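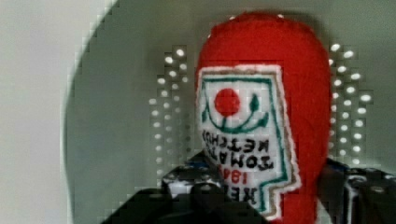
Ketchup plush, label side. Red felt body, white patch with green outline.

4th June - soft toys, sorting and repair bench

Started the soft toys today, after leaving them in the box for far too long. Nabila Kusuma brought the second box from the Drondbridge store in the morning, so now everything for the Balia shelf is in one room and I can compare the pieces side by side.

The ketchup bottle went first. It is entered in the book as item 708. I wrote "bottle, red, soft" on the old card, which is too short, so I make a better entry now.

Body: bright red felt, a little fuzzy on the surface. Rounded top like a dome, sides going gently outward. I squeezed it at the middle and it came back to its shape in a few seconds, slower than the other food toys. I think the filling has become tired. The top is still firm.

Label: white felt with a thin border in brown and white. The shape is the old ketchup label with the steps in the sides, and a dark green line goes round inside it. Red circle for the tomato, green stem with a leaf. KETCHUP and TOMATO are embroidered in black, and the brand is Heinz. The number under the words is in red thread. Please write embroidered on the card and not printed, we made this mistake before with the Morrison pieces and had to correct all of them in October.

Weak places: I went along the edge of the label with the blunt needle. It holds everywhere except a short part which I could lift with the needle tip, 2 stitches long. I closed it with a single white thread, doubled, small slip stitches from the back of the edge. Do not pull the thread tight on this felt. I pulled too much at the first try and it made a small valley, so I cut it out and began again. The second try is good enough, and I stopped there.

Cleaning: only the soft brush, dry. I tried first on the bottom, where it matters less. Brushing in one direction lays the fuzz down, brushing in circles makes it lift and collect in little balls. So one direction only, from top to bottom, and light hand. The sticky roller from the Plestura set is too strong for felt, it takes fibres away with the dust. I put it back in the drawer and wrote "smooth fabric only" on the handle.

I did not wash anything. Nabila asked if we could use cool water and mild soap on the red ones. My opinion is no, as long as we do not know if the red will run into the white patch. We agreed to test on the loose scrap in the repair tin before we decide. The scrap is a similar red but maybe not the same felt, so the test will tell us only a part of the answer.

Storage: I would like to have the bottle upright, label to the front, with tissue behind it. Lying down it gets a flat side, I have seen this on the mustard one. The present shelf has 30 cm between the boards, so it fits with space above for the fingers. No plastic bag. A paper cover is fine for the dust.

Numbers in the book: the last entry from before this batch is 3,390, and 708 is an old number that was never moved to the new list. I left it as it is and put a pencil mark beside it. If somebody wants to give new numbers to the whole box, please speak to me first - the repair cards are filed by the old ones.

To do next:
Colour test on the red scrap, white cotton cloth and cool water.
Order white thread, the spool is almost finished.
Look at the mustard toy again, the seam on its back feels thin.
Ask Nabila where the lid of the second box is.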